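Sorting the plates before the move to Condham

We have 22 boxes from Wester and I used the first one on Wednesday for the wrong things, so I had to unpack it again. It was all plates and lids. The lids should have gone with the containers and the plates should have gone at the end, since we still eat off them every night.

The kitchen at Condham is smaller than the one we have now. It has one wall cabinet over the sink and a tall one by the door that is too narrow for dinner plates. I went over with a tape measure in July and wrote the widths on the back of an envelope, and then I packed as if I had never done it. The tall one will take mugs and glasses. Everything flat goes over the sink.

That meant deciding how many plates we really need. Over the years we have ended up with three kinds. There is the heavy stoneware from Queiroz, which I bought on sale and which chips if you look at it wrong. There is a set of thin white ones that came with the apartment. And there are the plastic plates, which get used more than both of the others put together. They go outside, they go under the plants, and they come out whenever we feed more than four people.

I was ready to give the plastic ones away. I got as far as putting them in the car. Then I priced new ones for the yard and brought them back in. They are scratched from being cut on, but they wash up fine and they weigh almost nothing. The stoneware is what is going. I kept 2 of the big serving plates and the rest went to the thrift store in Plalstead, wrapped in newspaper, in one of the Wester boxes I am not getting back.

The white ones I packed on edge, like records, with a folded towel at the bottom of the box and a sheet of paper between each one. I used to lay them flat and I have broken plates that way. On edge takes a little longer — mostly because they fall over until the box is half full — but I have moved them twice like that without a crack. I wrote KITCHEN, OVER SINK on two sides and the top.

Plastic plates do not need any of that. They can be stacked by size and tied with string or put in a grocery bag. The one thing I would say is to dry them well first. I once left a stack closed up in a box for a month and the ones in the middle smelled like a pond. Now I stand them in the rack overnight and stack them in the morning.

Stack height matters more than I thought. The shelf over the sink at Condham has a low clearance and does not adjust, so one tall pile will not go in. Two shorter piles side by side will, and it is easier to pull a plate from a short pile anyway. I also want to keep a clear stretch of surface next to them for dishing up. A light wood top with the plates over at the right-hand side would suit me very well, and I am looking at butcher block for the new counter.
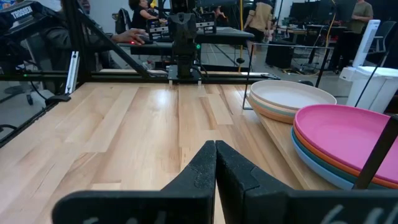
Colleen's-old-handle-free reader mail being what it is, one reply to my last post said to skip the butcher block altogether, that theirs needed oiling every few weeks and stained beside the sink no matter what they did, and that laminate had given them no trouble at all.

I take the point about the sink. The piece I want would go on the other side, by the stove, where it stays dry. The quote was 400 dollars with the cutting included, and I have not said yes to it. The old counter can stay until we have cooked in there for a while.

Still to pack are the baking pans, the spice drawer and whatever is on top of the fridge. The plastic plates stay out until the last night.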